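Home | Kitchen | Workshop | Tips | Archive

Filed under: Workshop tips > Software > Tracking & planning

Marker tracking at the kitchen table - quick tips

1/3/24

Notes from this week, typed fast. Mostly for anyone running Preler with hand-held grippers and wondering why the replay goes sideways.

Print markers matt. Gloss paper under a ceiling light = white blob, no pose. Cost me a whole evening.

Leave the white border on. All of it. Trim to the black and the detector loses the square.

More than one face per hand. Wrists turn, front marker goes, side one takes over. Tell the config which face is which BEFORE recording, not after. Mine had left and right swapped for 361 takes. Fixed with a script from Tatiana Charvát, thanks again.

Exposure: lock it. Short as you can stand. Blur kills corners long before it looks bad to you.

Checked tablecloths. People on the Stornisier list say never, too many corners. Fine here so long as you filter by marker ID and set a minimum size - stray squares don't decode anyway. Plain cloth is still less bother if your using the old detector.

Gaps in the track. Under 2 frames, interpolate. Longer, cut the take. Don't let the smoother invent a path, the planner will beleive it and go through the bowl.

Bowl and spoon jobs: put the table plane in the planner first, then the bowl as a plain cylinder a bit bigger than life. Spoon handle sticks out past the rim so give it its own box.

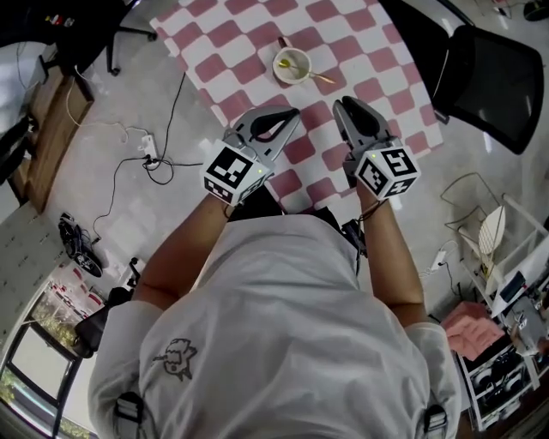 Both grippers open, markers forward, bowl and spoon on the checked cloth.

Clock sync. Left and right streams drift. Open and close both together at the start of each take and line up on that.

File names: date, task, hand. No spaces. Clémence Lecomte has a renamer for the Greltelmont folder layout, ask her in the comments.

Next: gripper width from the finger angle. March probably.

Shares 1,557 | Comments 2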